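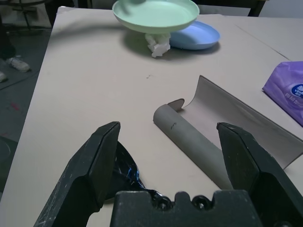 A cardboard tube on a table.

Report on the visit to the Skaditz tube and core works

Members of the Gosow Packaging Reuse Forum visited the Skaditz works of Gatia in March. The visit was arranged at the request of the Forum's working party on returns, which is looking at how cardboard tubes and cores might be collected from shops, print rooms and textile merchants and used again. The party numbered 13, drawn from member firms and two local authorities. This report is circulated to all members and will be placed with the papers for the next general meeting.

Arrival and safety briefing

The party was received at the east gatehouse at 9.30 a.m. and given a short briefing on clothing, walkways and noise. Ear protection was issued to everyone and was required in the winding hall throughout. Visitors who wore open shoes were lent covers, and members attending future visits are asked to read the joining note more closely.

The works occupies a former sugar store beside the canal. Gatia moved tube winding to the building when its older premises in the town became too small. The canal is no longer used for freight, and all paper now arrives by road. The loading yard is tight, and the company told us that deliveries are booked in fixed slots as a result.

Paper store and slitting

Board arrives in wide parent reels, almost all of it made from recovered paper. The reels stand on end in the store for 5 days before use, so that their moisture settles to that of the building. Our guide explained that board which is too dry will crack at the edges during winding, while damp board produces tubes that shrink and go out of round.

From the store the reels pass to the slitters, where they are cut into narrow strips known as plies. The width of the ply is matched to the diameter of the tube. Trim from the slitters is drawn off through overhead ducts to a baler and goes back to the mill.

Winding

The winding hall was the longest part of the tour. Each line draws its plies through a glue bath and wraps them at an angle round a fixed steel bar, and a belt turns the growing tube and pushes it forward. A saw travels with the tube and cuts it to length without stopping the line. The line we watched was set to produce 2160 tubes in a shift, for a carpet firm at Mfaume which has been a customer for many years.

Changing a line from one diameter to another takes two people most of a morning. Several members asked whether short runs in unusual sizes could be made. The company answered that they could, but that the price would reflect the time lost, and it encouraged customers to agree on common sizes where possible. The Forum has made the same point in its own guidance, and a return scheme would be a good deal simpler if fewer sizes were in use.

Drying and testing

Freshly wound tubes are stacked in open racks and moved to a warm room. Heavy cores remain there for longer than postal tubes. Samples from each batch are then taken to a small laboratory, where they are crushed flat between two plates and the load at failure is recorded. Members were shown the record sheets for the previous month and were permitted to handle broken samples. In most of these the outer ply had separated first.

Discussion on reuse

The party met the production staff over lunch, which was served in the canteen at 12.45 p.m. The discussion was frank and useful. Gatia has tried taking back used cores from two customers. The cores from one came back clean and were recut to shorter lengths. Those from the other had been stored outside, and most were sent for pulping.

The staff considered that damage to the ends is the chief obstacle. A core dropped on its end may look sound and yet fail to run true on a spindle. Plastic end plugs protect the core in transit but must be collected and sorted in their turn. Staples and adhesive tape were also mentioned as a frequent nuisance.

It was agreed that the Forum would draft a one-page note for shops on storing empty tubes under cover, and that Gatia would comment on the draft before it is issued. The company also offered to test a batch of used tubes supplied by members, provided that each is marked with its first use.

Access and travel

Members travelling by rail should note that the footpath from Skaditz station to the works is unlit and floods at the lower end in winter. The bus stops outside the east gatehouse every half hour. There is step-free access to the store, the winding hall and the canteen, but the laboratory is reached by a flight of stairs.

The Forum records its thanks to Gatia and to the staff at Skaditz for their time. Members wishing to supply tubes for testing should write to the Forum office at Gosow before the end of May.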